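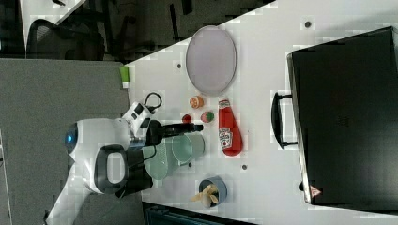 Shabnam Naqvi wrote in to ask that this section say early on where the play food goes between sessions, as her first set lost half its fruit under a sofa. Storage is therefore covered first.

3. Setting the table (Zendham Play Kitchen)

Before you start: Clear a shelf or bin for the set. Keep the fruit in one container and the dishes in another.

1. Wipe the table with a damp cloth and let it dry.
2. Put the plate down first, within easy reach of the child.
3. Place the fruit near the plate. An orange slice and a strawberry are enough for a first game.
4. Set out a cup or mug, and a bowl for the banana.
5. Lay the ketchup bottle on its side if it tips over easily.

Note: Plates and bowls from other sets can be mixed in. Pusten dishes are slightly deeper but stack with ours.
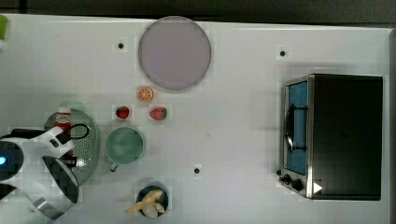 Can the dishes be used for real food?
Only for dry snacks, such as crackers. Wash them by hand afterward in warm water with mild soap.

Caution: The set is for ages 3 and up. Throw away any piece that has cracked or has a sharp edge.

6. When play is over, count the pieces. The full set has 16.
7. Return the fruit to its container before stacking the dishes.

To order a missing piece, see section 9. Revised September 2020.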